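4.2 Do Lighter Worktops Change How People Rate a Room?

The claim that pale work surfaces make shared rooms feel larger and cleaner has been repeated so often in the office design literature that it is rarely tested. Most of the support for it comes from short surveys in which people are shown a room, told that it has been refurbished, and asked whether they like it. We were not persuaded by this approach. A person who has just been told that money was spent on a room has a fairly obvious reason to rate it kindly.

The Worirthorpe survey tried to avoid the problem by leaving the refurbishment out of the wording. Invitations went to 2,222 building users, and 2,173 of them opened the form. After we removed incomplete and duplicate entries, 1,622 responses remained. Each person rated the room they used most on size, cleanliness, glare and comfort. Surface color was taken from the building records, so the answers did not depend on anyone remembering the color of a table.

The results are weaker than the trade material would suggest. Rooms with white or near-white tables were rated slightly cleaner, but the difference shrank once the age of the room was taken into account. Newer rooms tend to have paler furniture. They also have newer lights, newer floors and fewer stains. Ratings of size showed no pattern that we would be willing to defend. In the Clemard building, where dark and pale tables are mixed on the same floor, the two groups could hardly be told apart.

Glare is the exception. Complaints were more common with white tops, and they came mainly from people who sat facing a window. This agrees with earlier work on reflectance, though we would caution against reading much into it. The form asked about glare directly, and a question of that kind may produce complaints that would not otherwise have been made.

There is also the matter of what counts as a white table. The Nedex scale, used in the building records, places any top above a fixed lightness value in one class and ignores finish, edge shape and floor color. Two tables in the same class can sit very differently against what is around them, and a gray floor is likely to make a white top look brighter than a cream one would. Figure 3 shows a top of the kind we coded as white.
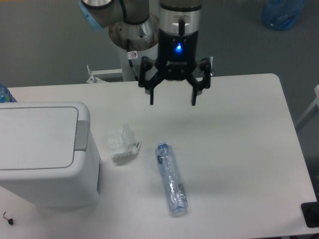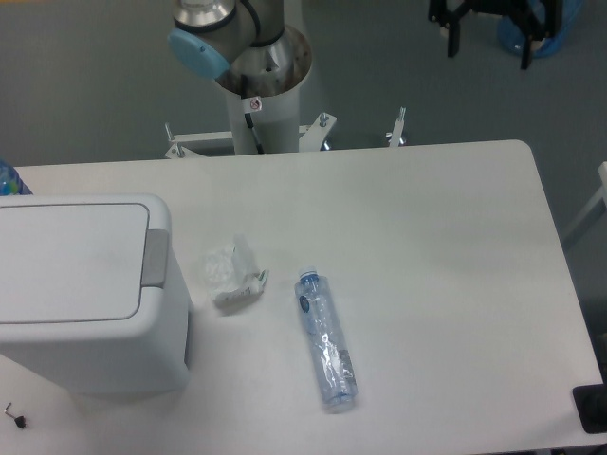
Figure 3. White rectangular table, two views.

The scale's silence on floor color may account for part of the disagreement between our findings and those reported by the Simon project, which used the same classes but sampled mostly carpeted rooms. We asked for the floor data from that project and were told that none had been kept. Without it, a direct comparison is not possible, and the pooled estimate that has been quoted in several later reviews should be treated with some doubt.

A smaller follow-up in 40 rooms, with tabletops swapped at random and floors left as they were, would settle more than another large survey. Until something of that kind is done, we see no good grounds for advising building managers to replace sound dark furniture in the hope of a roomier feel.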